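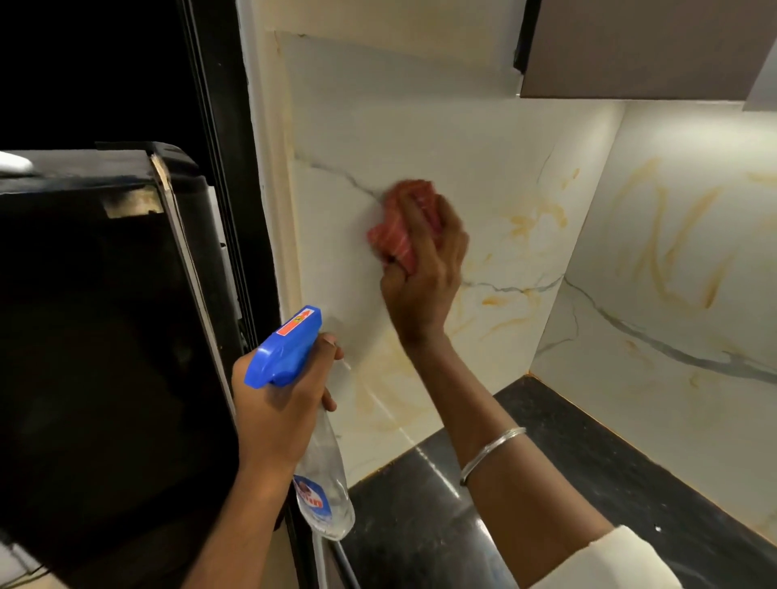
The Price of a Smell

Veler wants $29 for a bottle of kitchen spray called Clulance. The scent is fig leaf and something the company calls "wet slate." I have used it for a month and my counters are as clean as they were in August, when I was using dish soap.

The home-fragrance people have moved into cleaning, and they talk about it the way wine people talk. Veler's brochure says the average kitchen is wiped down 835 times a year and that each of these is "a chance to reset." I asked where the number came from. A spokeswoman said it was internal. I asked what was being reset and she offered to send me a candle.

Pao-chu Yuen spent years mixing scents for soap makers before she opened a small lab in Fenstead. She was not impressed either.

"Perfume is there so you know you did something," she told me. "The dirt doesn't care."

Her own test batch had no scent at all. She gave it to 3,000 households, and the most common complaint was that it didn't work. She put lemon in the same formula and the complaints mostly stopped.

Thư Hứa, who cleans apartments on the east side of town, says clients now leave her their own bottles with notes attached. One asked her to finish the bathroom with a product called Tang, for the mood.

"I open a window," she said. "Then they tell me how nice the spray smells."

I still have half the Clulance left. It's under the sink, behind the dish soap.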